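Wahlschein und Briefwahl Kommunalwahl, Umzug innerhalb der Gemeinde, wo bin ich jetzt wahlberechtigt??

Despina Stamatopoulos
eingestellt am 1/17/26

Hallo zusammen, brauche mal schnell Hilfe, bin etwas unter Zeitdruck. Bei uns ist im Februar Gemeinderatswahl plus Ortsrat am selben Tag. Bin vor kurzem umgezogen, aber innerhalb der Gemeinde, vom Ortsteil Hukier rüber nach Isbridge. Umgemeldet hab ich mich, aber nicht sofort, war halt viel los mit Kisten und Handwerkern und allem.

Jetzt kam die Wahlbenachrichtigung und da steht noch das alte Wahllokal drauf, also die Schule in Hukier. Alte Adresse auch. Ist über den Nachsendeauftrag gekommen, sonst hätt ich sie gar nicht.

Meine Fragen:
Darf ich in Isbridge wählen oder muss ich nach Hukier?
Was ist mit dem Ortsrat, das sind ja zwei verschiedene? In Hukier kenn ich die Leute auf der Liste, in Isbridge keinen einzigen, würd also lieber noch mal in Hukier abstimmen wenn das geht.
Und Briefwahl, geht das mit der alten Benachrichtigung überhaupt noch oder kommt da eine neue?

Hab im Rathaus angerufen, Warteschleife, dann rausgeflogen. Zwei mal. Auf der Seite der Gemeinde steht nur was für Leute die ganz neu zuziehen. Für Umzug innerhalb hab ich nix gefunden. Meine Nachbarin meint, man darf drei Monate lang gar nicht wählen nach einem Umzug, das kann doch nicht sein oder?

Ach so, und falls das wichtig ist: mein Mann ist griechischer Staatsbürger, ich hab beide Pässe. Er hat gar keine Benachrichtigung bekommen. Bei der letzten Wahl aber schon. Hat das was mit dem Umzug zu tun?

Danke schonmal, auch für halbe Antworten

Grigoris Petridis

Geh einfach hin mit Ausweis. Die haben mich damals auch wählen lassen. Benachrichtigung braucht man nicht zwingend, steht sogar drauf.

Ortsrat ist eh wurscht, die entscheiden über Parkbänke. Bei uns haben die letztes mal eine halbe Stunde über den Anstrich vom Bushäuschen geredet. War dabei.

Ibsa Mersha

Das mit "einfach hingehen" stimmt nur halb, Grigoris. Ausweis reicht, ja, aber nur in dem Wahlbezirk, wo man im Verzeichnis steht. Steht sie in Hukier drin und geht nach Isbridge, wird sie dort weggeschickt. War bei uns mehrfach so, ich sitz seit Jahren im Wahlvorstand und das gibt jedes Mal Ärger am Tisch.

Also der Reihe nach, so gut ich es weiß. Kommunalwahlrecht ist Ländersache, die Fristen sind je nach Bundesland anders, deshalb ohne Gewähr.

Es gibt einen Stichtag fürs Wählerverzeichnis, liegt meistens rund fünf oder sechs Wochen vor der Wahl. Wer an dem Tag wo gemeldet ist, kommt dort automatisch rein. Wenn du dich nach dem Stichtag umgemeldet hast, bleibst du bei Umzug innerhalb der Gemeinde normalerweise erstmal im alten Bezirk stehen. Deshalb auch die alte Adresse auf der Karte. Entscheidend ist also das Datum der Ummeldung, und das hast du nicht geschrieben. Schau auf die Meldebestätigung.

Gemeinderat: kein Problem, gleiche Gemeinde, gleicher Stimmzettel, jedenfalls wenn ihr nur einen Wahlbereich habt. Größere Gemeinden haben mehrere, dann sind die Listen verschieden. Müsste in der Wahlbekanntmachung stehen.

Ortsrat: da wird es knifflig. Dafür muss man in der Ortschaft wohnen, und zwar am Wahltag. Aussuchen geht nicht. Ob du für Isbridge noch nachgetragen wirst oder ob du beim Ortsrat diesmal leer ausgehst, kann dir nur das Wahlamt sagen. In manchen Ländern gilt die Mindestwohndauer auch für die Ortschaft, in anderen nur für die Gemeinde. Von da kommt vermutlich auch das mit den drei Monaten von deiner Nachbarin. Die Frist gibt es teilweise, aber für Leute die von außerhalb kommen. Für den Gemeinderat betrifft dich das nicht, du hast ja die ganze Zeit in der Gemeinde gewohnt.

Was du machen kannst: Einsicht ins Wählerverzeichnis. Wird vor der Wahl ein paar Tage lang ausgelegt, da gehst du mit Ausweis hin und fragst nach deinem eigenen Eintrag. Ist was falsch, legst du Einspruch ein, schriftlich oder direkt dort zur Niederschrift. Geht nur in dem Zeitraum, danach ist die Tür so gut wie zu. Termin steht im Amtsblatt, bei uns auch im Schaukasten.

Dein Mann: EU-Bürger dürfen bei Kommunalwahlen mitwählen, Gemeinderat und Ortsrat, bei Bundestag und Landtag nicht. Er müsste genauso automatisch drinstehen, wenn er ordentlich gemeldet ist. Keine Karte heißt noch nicht, dass er nicht drin ist, kann auch in der Post verlorengegangen sein. Hat er einen eigenen Nachsendeauftrag? Oder läuft der nur auf deinen Namen? Wär mein erster Verdacht. Zweiter Verdacht: bei der Ummeldung wurde er vergessen, kommt bei Familien vor. Unbedingt nachfragen, bei ihm eilt es mehr als bei dir.

Nochwas zum Anrufen: die Zentrale bringt nichts. Das Wahlamt hat vor Wahlen meistens eine eigene Durchwahl, die steht klein auf der Rückseite der Benachrichtigung. Bei uns ist es die 436, bei euch natürlich anders. Oder Mail schreiben, mit Geburtsdatum und beiden Adressen, dann müssen sie nicht zurückfragen.
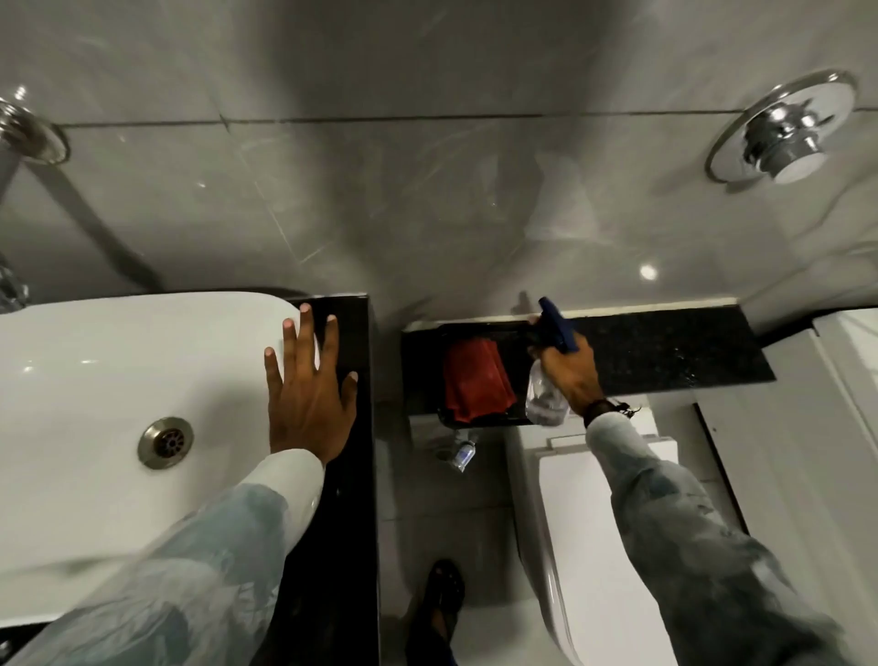
Gilt der Briefwahlantrag auch für eine Stichwahl?
Kommt auf das Kästchen im Antrag an: Wer dort beide Termine ankreuzt, bekommt die Unterlagen für die Stichwahl automatisch zugeschickt, sonst muss man neu beantragen.

Zur Briefwahl in deinem Fall: geht mit der alten Benachrichtigung, die Nummer im Wählerverzeichnis bleibt ja gleich. Im Antrag dann aber die neue Anschrift als Versandadresse angeben, sonst landet alles in Hukier. Auf den Nachsendeauftrag würd ich mich da nicht verlassen. Und den roten Brief rechtzeitig zurück, er muss am Wahltag bis zum Schluss der Wahlzeit da sein, Poststempel zählt nicht. Im Zweifel selber in den Rathausbriefkasten werfen. Bei uns sind letztes Mal welche zu spät gekommen, die werden dann ungeöffnet weggepackt, schade drum.

Charalambos Economou

Kurz von mir, weil ich auch in der Gegend wohne: bei 600 Wahlberechtigten im Ortsteil kommt es beim Ortsrat schon auf einzelne Stimmen an. Beim letzten Mal lagen zwischen der Liste Stefanou und den anderen ganze 2 Stimmen. Also nicht wurscht. Und über die Parkbänke freuen sich die Leute auch.

Sonst wie Ibsa schreibt. Nur eine Ergänzung, das Bürgerbüro hat mir gesagt, dass man die Briefwahl auch direkt vor Ort machen kann, also hin, Ausweis zeigen, Zettel in der Kabine ausfüllen, abgeben, fertig. Hat bei mir keine 5 Minuten gedauert. Da kannst du die Sache mit deinem Mann gleich mit klären, der muss aber selbst mitkommen oder dir eine Vollmacht mitgeben. Ohne Unterschrift geben die nichts raus, auch nicht an Ehepartner.

Parken hinterm Rathaus ist wegen der Baustelle grad schlecht.

Despina Stamatopoulos

Danke euch!! Hab nachgeschaut, Meldebestätigung ist nach dem Stichtag, also wohl Hukier. Und Ibsa hatte recht, der Nachsendeauftrag läuft nur auf mich, oh mann. Fahren morgen zusammen hin und machen das direkt vor Ort, Vollmacht spar ich mir dann.

Wegen Ortsrat frag ich dort und schreib es hier rein, falls noch jemand das selbe Problem hat.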